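3.2 Listener recall and the dedication shows

The second set of material is the dedications. Stations in Hirkemholm and Dornon both ran an evening request hour through most of the period, and both kept the cards people sent in. Not all of them. The Dornon cards survive for the later years only, the Hirkemholm ones have gaps wherever the office moved. In total we had 1,441 cards to work from, of which 301 could not be matched to any broadcast log and were set aside (see 3.4).

Matching was slow work. A card gives a name, a song, sometimes a street, very often no date. Where the postmark was readable we used that. Where it wasn't, we went by the song – a record had to be on the station's playlist to be asked for, mostly, though listeners did ask for things the station had dropped months before, and a few asked for songs that never existed under that title. Misheard titles were kept as written and coded separately. They turned out to be useful, a misheard title nearly always means the listener knew the song from air and not from a shop.

The interviews were done after the cards had been coded, not before. We wanted to go in with something to check against. With hindsight this may have steered some of the questions, and the early interviews in particular read as a bit leading. Thirty-six were completed. Each ran until the listener had had enough, and was typed up in full, coughs and all.
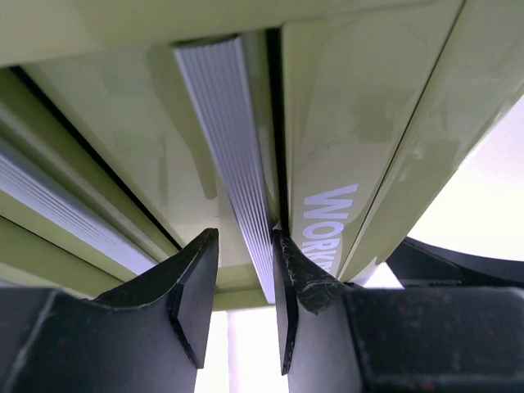 Figure 4. Close view from below: green casing with ribbed strip.

Memory of the shows was tested in two ways. First, free recall: what do you remember of the request hour, start wherever you like. Second, prompted recall, using objects and short clips of theme music. The prompts mattered more than we expected. People who had said they remembered nothing would talk at length once given something to look at or hold, and what set them off was often surface detail, a pale green finish like the one in Figure 4, say, or fine ridges in a silver strip, and far less often a station name or a slogan. Presenter's names came last. Several listeners had merged two presenters into one voice, with the jokes of one and the sign-off of the other.

Songs were recalled well. Order of songs was not. Asked for the closing record of the Hirkemholm hour, most gave the theme tune of the programme that followed it, which suggests that the join between programmes was weak in memory even where both programmes were strong. The Dornon listeners did better here, perhaps due to the weather bulletin that sat in between. We cannot be sure. The logs for that slot are patchy and the bulletin moved at least twice.

Dates were poor throughout. A listener would place a song by school year, by a house move, by who was courting whom. These were turned into calendar years where we could and left alone where we couldn't. Errors ran late more than early: people tended to put a record after it was first aired, closer to when they had bought it or danced to it. The Bavach study of cinema-goers found the same drift, though with a younger group and a much shorter gap, so the comparison should not be pushed.

One more point on the cards. Handwriting suggests that a fair share of the Hirkemholm requests came from a small number of households writing in under several names. We had suspected as much from the interviews, where two listeners owned up to it without being asked. Requests of this kind rise sharply in November, when the station gave away tickets for the winter dance. The counts in Table 2 are therefore counts of cards and should not be read as counts of people. An earlier draft of this section got that wrong.

The Rosales collection, 3,122 logged requests from a single station, would be the obvious next set to compare. It was opened to us too late for this paper. A first look shows the same pattern of misheard titles, and the same drop in requests over the summer, but the coding there was done by song only and the senders names were not kept. Whether the multiple-name habit was general or just a Hirkemholm thing will have to wait.

Limits of the card evidence are taken up again in section 5, along with the unmatched cards.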